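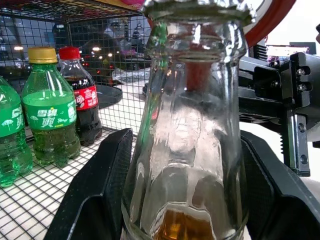
**Why does a glass bottle turn in the gripper when the opener pulls on the cap?**
The opener applies a sideways load well above the point where the fingers hold the glass. If the pads are glazed or greasy, or the grip is too high on the taper of the neck, friction gives out before the crown crimp does. The bottle then rotates or rides up between the fingers, and the opener comes off the cap with the arm still pushing.

# Bench tips: crown caps with two arms

Revised July 31, 2018, after the slip in March. Applies to the Jurna bench with the Flevex finger pads. Settings for the old Ehlers fingers are on a separate page and should not be mixed with these.

## What failed

The holding arm had a bottle closed at normal force. The opener arm hooked the cap and began its lift. The bottle rotated, the opener jumped off the crimp, and the lip of the glass chipped. The controller logged a position error on the opener arm and no fault at all on the holding arm, whose fingers had never reached their width alarm.

Two causes were found. The pads had been wiped with a silicone-based cleaner, which left a film. The slip check was set to look at finger width only, and a round bottle can turn a long way without changing the finger width.

## Pads

- Wipe both pads with isopropyl alcohol on a lint-free cloth before the first bottle. Let them dry.
- No silicone spray, furniture polish or hand cream near the pads.
- Rub a clean fingertip across the texture with the arm disabled. If it slides, change the pad.
- Change pads as a pair. A new pad opposite a worn one will steer the bottle to one side.
- Retighten the finger screws after any pad change, then close on the test dowel and check for play.

## Bottle

Dry the glass first. A bottle straight out of the refrigerator will sweat for a while, and the film of water is enough to halve the hold on a worn pad. Leave it on the bench 30 minutes or towel it off twice.

Inspect the lip and neck under a lamp. Reject anything with a nick, a scratch ring or a cap that sits crooked. Plastic bottles with screw caps are a different job and have their own program; do not run them on this one to "see if it holds."
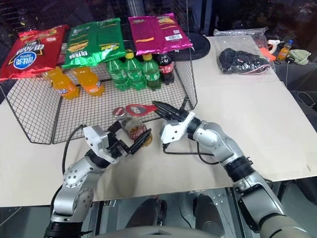 Set the opener so that its lip is under the crimp before any lift is commanded. A half-seated opener was present in most of our near misses, and it is easy to overlook from the operator's side. Fionnuala Coughlan uses a small inspection mirror on a stick for this, with the arms paused.

## Motion settings

1. Run the approach at low speed and stop short of the cap.
2. Pause for visual confirmation.
3. Seat the opener.
4. Lift in 2 mm steps with the force limit on. Stop on the first sudden drop in force.
5. After the drop, hold both arms still and look at the cap before continuing.

The force limit was 30 N on the opener arm at the time of the slip. It is now 11 N for the seating move, and the higher value is released only for the lift. If the cap will not come off inside that limit, take the bottle out and open it by hand.

Periklis Ververidis added a torque check at the holding wrist, which reads rotation the width check misses. Leave it enabled. It trips early with very light bottles, and the cure for that is a fresh pair of pads.

## If a bottle slips or chips

- Press the stop. Do not reach for a falling bottle.
- Wait for both arms to report disabled before putting hands over the bench.
- Wear cut-resistant gloves and eye protection. Pick up large pieces with tongs and the rest with damp paper towel.
- Pour the drink away, even if the chip looks clean and the liquid looks clear.
- Check the cables for splashes where they cross the table. Dry the connectors before power goes back on.
- Throw the pads out if there was broken glass. Fragments bed into the texture and will score the next bottle.

Replacement pads are in the Prullton cabinet, second drawer. Write the change in the bench log with the pad batch number.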